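Ticket 238: Booking calendar shows every class an hour early
Product: Dumeo Bookings, studio plan
Raised by: Shiuli Ekanayake
Handled by: Lurdes Aguiar
Status: Resolved, with grumbling

Shiuli, 08:40
Morning. Our public calendar is showing all the pottery classes one hour earlier than they are. The admin side shows them correctly. I found out when 17 people turned up at nine for a ten o'clock throwing class and stood in the car park looking at me. I've made a great deal of tea. Please advise.

Lurdes, 09:05
Sorry about the tea. Could you tell me which time zone is set under Studio > Location, and whether the wrong times show in every browser or only in one?

Shiuli, 09:22
Location says London. Wrong in three browsers, on my phone, and on my mother's tablet, which hasn't been updated since she was given it. I've cleared the cache, as your help page asks me to do before I'm allowed to speak to anyone.

Lurdes, 09:48
Thank you for reading the help page. You may be the first. Please try this:
1. Open Settings > Public pages > Calendar widget.
2. Look for a box marked "Use server time".
3. If it's ticked, untick it and press Save at the bottom. The Save at the top only saves the colours.

Shiuli, 10:15
It wasn't ticked. I ticked it, saved, unticked it and saved again, using the bottom Save. The classes are now two hours early. I would call this movement, if not progress.

Lurdes, 10:31
Please don't touch the box again. I've looked at your account and the widget has two offsets stored, one from the old version and one from the new. Each save adds another. I've asked the developers for a way to clear them.

Shiuli, 11:10
While you ask: the confirmation emails have the right time but the wrong month. June bookings say July. Is that the same fault or a fresh one?

Lurdes, 11:26
A fresh one. I've put it under ticket 239 so that it doesn't feel left out. Could you send the name of the email template, and tell me which theme you're on?

Shiuli, 11:52
Template is "Tela plain".
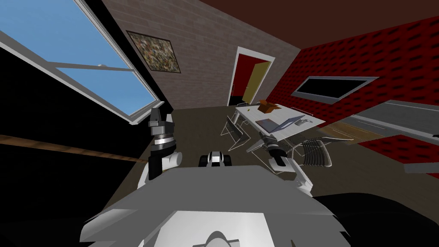 The theme is whichever one came with the account, and I've never changed it. The menu over the top has lost its "Book now" link as well, by the way, so people have to scroll to find it. I can see blue sky through that big white-framed window perfectly well, but I can't see the one link that pays my rent. If it helps, the link vanished the same day the times went wrong.

Lurdes, 13:20
It does help. You're on the old theme with the new widget, and they disagree about nearly everything. I've moved you to the current theme and cleared the stored offsets, all 31 of them. Please reload the public calendar and tell me what it says.

Shiuli, 13:34
Ten o'clock says ten o'clock. "Book now" is back. It's a green I wouldn't have chosen.

Lurdes, 13:41
The green is under Colours. For that you want the Save at the top.

Shiuli, 13:50
Naturally. July is still July in the emails, but I'll follow that on 239. You can close this one.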